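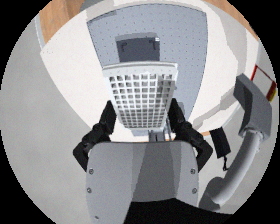
Follport Community Newsletter - Subscriber and Contributor FAQ

Last updated September 16, 2026. Quick answers. If yours isn't in here, write to the desk and Tamara Crăciun will get to it.

How often does it come out?
Every three months. The winter one goes out early December, before the holiday mail gets silly.

What does it cost?
Free if you live in Follport. Outside town it's $14 a year, covers postage and envelopes. Checks to the newsletter please, not to Tomos.

My copy never showed up.
Give it a week after the mailing date. Still nothing - email us your full address, apartment number too. Most missing copies are a missing apartment number. We keep a few spares.

Can I get it by email instead?
Yes. Same pages as a PDF. Tell us to stop the paper one or you'll get both.
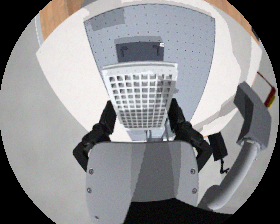

Issue 83

Where do I find back issues?
Library has a full set in the binders by the front desk. Online we only have the newer ones, older scans are comming slowly. Want a certain page? Send the issue number and we'll copy it for you.

How long can my piece be?
400 words. Shorter is fine. Longer gets cut and you may not like where. Recipes and obituaries can run over a little, ask first.

What format?
Plain email is best. Word file OK. No text boxes, no fancy fonts, they all fall out in layout anyway. Handwritten is fine too if we can read it - drop it in the box at Kemard Hardware.

When is the deadline?
The first of the month before the issue. So November 1 for December. Late stuff rolls over to the next one.
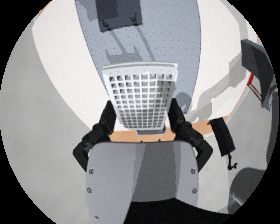
Dwynwen Mathias wrote in to ask if the event listings could go back on the last page, so she can pin them to the fridge without cutting up the letters. Yes. Done, starting next issue.

Do you edit letters?
For length and spelling. We don't change what you mean. If we need to take out more than a line or so we'll call you, so put a phone number on it. We don't print the number.

Can I stay anonymous?
Name can be left off in print. We still need to know who you are.

Do you take ads?
Small ones, local only. Lost and found is free. For sale is free up to three lines. Business ads - ask Cosimo Benedetti for the rate sheet, it's changed since the spring.
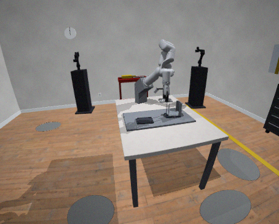
Could you please run the bus times again, Tomos Bellis asks, the ones on the Lloyd Street stop are a year out of date. We will, as soon as the new schedule is confirmed. Don't go by the old one in our spring issue either.

I spotted a mistake. Who do I tell?
The desk. Corrections go on page 2 of the next issue and teh online copy gets fixed right away.

How do I cancel?
Email or a note in the box. Name and address, that's all we need.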